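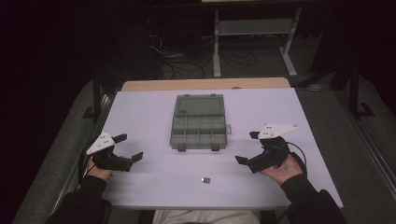
3.2 Small parts and where they go

Compartment boxes are sold on the promise that small things will stay sorted. Our household survey suggests a more modest service: small things will at least be lost in one place. Of the 1434 boxes recorded in the Trimero inventory, the most common content was "mixed," a category we had hoped not to need.

Huỳnh describes sorting as a string of tiny commitments, each easy to make and tiresome to honor. The first item is the awkward one. With eight empty compartments in two rows of four, as in the box in Figure 2, a single small cube has no wrong place to go, and our participants found this freedom oddly hard to enjoy. Many settled on a corner - a choice they defended at length and dropped by the next session.

The Nolon coding scheme treats a corner start as a plan. We are less generous and code it as a habit unless the second item follows the same row. Under this stricter rule, 9 of the plans in the Hokari kitchen diaries became habits, to the mild annoyance of their owners. Lids were coded separately (Section 5), as people who sort with great care often leave them open until June.

Figure 2. Gray translucent organizer with a small silvery-gray cube in front of it on a pale tabletop.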